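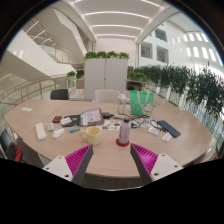
Handheld gripper over a cluttered office table, seen from its own camera.

Velono Handheld Gripper — Demonstration Kit for Manipulation Research

Velono is a two-finger handheld gripper for recording manipulation demonstrations away from the lab bench. The operator holds the tool, does the task, and the onboard camera records the fingers and the workspace together. No robot is needed at the recording site.

Ribbed pads
Each finger carries a ribbed pad on a white mounting plate with small round holes. The same finger assembly bolts to the Kragh wrist adapter, so a policy trained on handheld recordings sees the same fingers when it runs on an arm. Pads are sold in pairs and should be replaced in pairs.

Shared tables as test sites
The Plondholm study used Velono to ask whether clutter in the recordings helps a policy later on. Operators recorded 2000 demonstrations of short pick-and-place tasks. Half were done on cleared tables and half on tables left as people use them, with bottles, mugs, cables and papers in view. Two policies were trained, one on each half, with the same settings.

Both did well on cleared tables. On cluttered ones, the policy trained on cluttered recordings picked the correct object more often and made fewer false starts near cables. Clear plastic bottles remained difficult for both. The study did not test tables with people seated at them, and all recordings were made indoors.

Recording notes
Start each take with the fingers open and both pads in view. Keep the target between the fingers on approach — the Bonutano labeling software uses this to find the grasp. A full charge gives 45 minutes of recording. Takes shorter than 2 seconds are dropped on import.

In the box
Handheld gripper with camera
Finger assemblies, fitted
Spare pads, 2
Charging cable
Calibration card

The Kragh wrist adapter and Bonutano license are ordered separately. Kits ordered now ship in December.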